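Nornthorpe Evening Classes
Tolerances and Fits: handout for week 2

Bring this with you on Wednesday. Last term a great many handouts were left on the bus, and the bus is now better informed than the class.

What we covered last time

Every part is the wrong size. The drawing says 18 millimeters and the shop makes something close to it, and the whole subject of tolerances is an argument over the word "close." A tolerance is the amount of wrongness you have agreed to pay for. Less wrongness costs more, and the price climbs fast near the end, as anyone who has asked Wurnlow for a quote will know.

Vocabulary

Nominal size: the number everybody says out loud.
Limits: the largest and smallest sizes you will accept without sending the part back.
Allowance: the intended difference between the tightest hole and the fattest shaft. People mix this up with tolerance. I will mark it wrong every time, cheerfully.

The three kinds of fit

Clearance fit. The shaft is always smaller than the hole, even on the worst day for both. Drawer runners, door hinges, the lid of a decent cookie tin.

Interference fit. The shaft is always bigger than the hole. You get it in with a press, or by heating the outer part, or with a mallet and some language. Bearings are often held this way.

Transition fit. Might be loose, might be tight, depending on which two parts you picked out of the bin. Useful for locating things that have to come apart again. Also a fine source of arguments between departments.

Hole basis or shaft basis?

Usually hole basis. Drills and reamers come in fixed sizes, so you settle the hole first and adjust the shaft to suit. Shaft basis makes sense when you buy bar stock and want to slide several different things onto it. The old Peneo catalog in the cupboard uses both, sometimes on the same page, and should be read with a cup of something strong.

Soft materials

Everything so far assumes the parts hold their shape while you measure them. Foam and rubber don't. Squeeze foam with a caliper and it will agree with any number you like — a pleasant quality in a friend and a bad one in a workpiece. Measure with as little pressure as you can, write down how you did it, and don't quote hundredths.

A red peg, standing upright on a red foam block:

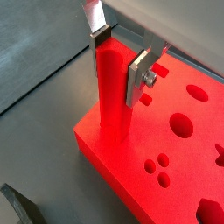
Homework

Read the chapter on limits in Ní Mhurchú, skipping the part on thread gauges until we get there. Then do the following.

Find 2 things at home that go together with a clearance fit and 2 that go together with interference. Measure what you can. A plastic ruler is fine if you admit to it.

For one of the pairs, work out the tightest and loosest cases and show your subtraction. Answers with no working will be returned with no comment.

The calipers stay in the classroom.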